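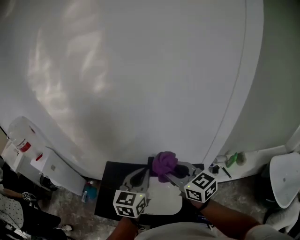 ¿Qué contiene el conjunto Silau?
Reúne 2,511 demostraciones de manipulación hechas a mano por personas con dos pinzas portátiles, pensadas para entrenar políticas de aprendizaje por imitación.

Gracias por pasar por aquí – nos alegra muchísimo que alguien quiera trabajar con estos datos, que nos han costado varios meses y bastante paciencia. El conjunto nació dentro del proyecto Semus, y lo publicamos casi tal como lo usamos nosotros.

Estructura
Los episodios están repartidos en 47 sesiones, una carpeta por sesión. En cada carpeta hay vídeo, trayectorias de las pinzas, apertura de las mordazas y un archivo de notas en texto libre (a veces muy libre, lo reconocemos). Las tareas con tela son las más variadas, y si empezáis de cero os recomendamos cargar primero los 300 episodios del subconjunto Brirberg, que caben en cualquier portátil.
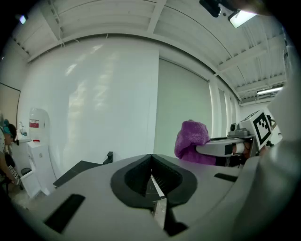

Las trayectorias se calculan a partir de los marcadores de las pinzas. Cuando un marcador queda tapado interpolamos hasta 5 fotogramas; si el hueco es mayor, el tramo lleva la etiqueta «perdido» y conviene descartarlo al entrenar.

Limitaciones
Casi todo se grabó en interiores y con pocas personas distintas, así que no esperéis mucha variedad de luz ni de estilos de agarre. Las sesiones de noviembre tienen un pequeño desfase entre cámaras – el script de Mahlangu lo corrige, pero hay que ejecutarlo antes de recortar los episodios.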